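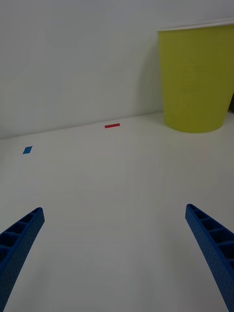
Châu Phùng says the fingers are the easy part and you'll spend your August on the wrist. I'm inclined to agree after reading the whole build log, but go ahead and change my mind.

Posted by solderwick

Re: Desktop arm, printed fingers, sorting small flat stuff

So you went with the ribbed fingers after all. Mine are the same general idea and I've never been sold on them. They bend fine around a marker or a bottle cap. Flat pieces are another story. With a thin square on a hard table the tips have to get under the edge, and soft tips don't want to do that. What's your pickup rate on the flat ones? Your log only gives a rate for "parts" and I suspect that includes the foam blocks.

Posted by halfinch_hal

The rate in the log is with the foam blocks, yes. I should have split it.

Flat pieces alone: 47 tries, 20 clean pickups. A clean pickup means it left the table and landed in the cup. If it dropped on the way over I counted it as a miss.

Fingers are printed in the soft filament from Eltetti. Servo board is the Nusura one everybody here complains about, and it has been okay for me except for the connectors.

Posted by Tarn_and_Feather

20 out of 47 is worse than a coin flip. My kid could do better with oven mitts on.

I don't say that to be mean. I just don't see what the camera at the wrist is buying you at this stage. You could bolt the arm to a board, put the pieces in a tray with slots, and replay the same motion all day. Sorting machines did that for decades with no camera at all.

Posted by halfinch_hal

A tray with slots means I've already sorted them. I want to be able to toss the pieces down and have it find them. Blue ones, red ones, whatever way they land.

Posted by solderwick

Fair, but then finding them and grabbing them are two separate problems and you're testing both at once. When it misses, do you know which half missed?

Posted by halfinch_hal

Mostly, from going back over the wrist video. It finds the blue squares close in without much trouble. It does worse on the red strips when they end up way back by the wall. Sometimes it goes for one and stops short, and I can't tell if that's a bad guess at the distance or the shoulder sagging when the arm is stretched out.

Posted by gruntle

It's the shoulder. It's always the shoulder on those kits. Put a weight on the end, stretch it all the way out and put a ruler next to it. I did this on the Rebane kit and it drooped 9 mm. No camera is going to fix that for you.

Posted by Tarn_and_Feather

Or it's the camera being an inch off from where the software thinks it is. How is it mounted? If the answer is hot glue I'm going to bed.

Posted by halfinch_hal

Two screws and a printed bracket. The first version was hot glue.

Posted by Tarn_and_Feather

I knew it.

Posted by mossbank

Has anyone brought up the color yet? You're running blue fingers and asking it to find blue squares. How does it know where the finger stops and the piece starts once it gets close? I'd reprint the fingers in gray or black before touching anything else.

Posted by solderwick

I don't buy that one. The fingers always come in from the same two corners, so you can mask them out and forget them. I've done it. The color only matters in the last little bit when the piece is right between the tips, and by then it should be closing anyway.

Posted by mossbank

The last little bit is where he's losing them though. Read his numbers again. He says it finds the blue ones fine and he's still under half. Something goes wrong at the end.

Posted by gruntle

What goes wrong at the end is a soft finger pushing a thin piece across a smooth table. I'd bet money. Put down a sheet of craft foam or a mouse pad, anything with some give, and run it again. If the rate jumps, you have your answer for the price of a sandwich.

Posted by solderwick

That's cheating a little, but it's a good test.

Posted by halfinch_hal

I'm not thrilled about foam, the plain white top makes the finding part so much easier. I could do white foam I guess. The shop at Fondbridge has a bin of offcuts.

As for the fingers, the sides have a dimpled pattern that was supposed to help with grip. I can't say I've noticed it doing a thing on flat pieces. I might try gluing a thin lip on each tip, like a fingernail.

Posted by Tarn_and_Feather

The fingernail is the first idea in this thread I like. Make it stiff. And please run it 99 times or something close to that before you post a rate again. With the number of tries you have now, one lucky streak changes the whole story.

Posted by mossbank

I still say gray fingers.

Posted by gruntle

If you reprint, print the nail as part of the finger so you aren't back to gluing things. And do the ruler test first! It takes two minutes and then we can stop arguing over the red ones.

Posted by halfinch_hal

Okay. Ruler test tonight, foam after that, nails when the filament shows up. I'm leaving the color alone for now, sorry mossbank. Flat pieces get their own line in the log from here on.

Posted by solderwick

Change one thing at a time or the log won't tell you anything. And I'm still with Châu on the wrist. Once you add a stiff nail, any wobble there is going to dig into the table.

Posted by halfinch_hal

The table is an old shelf. It can take it.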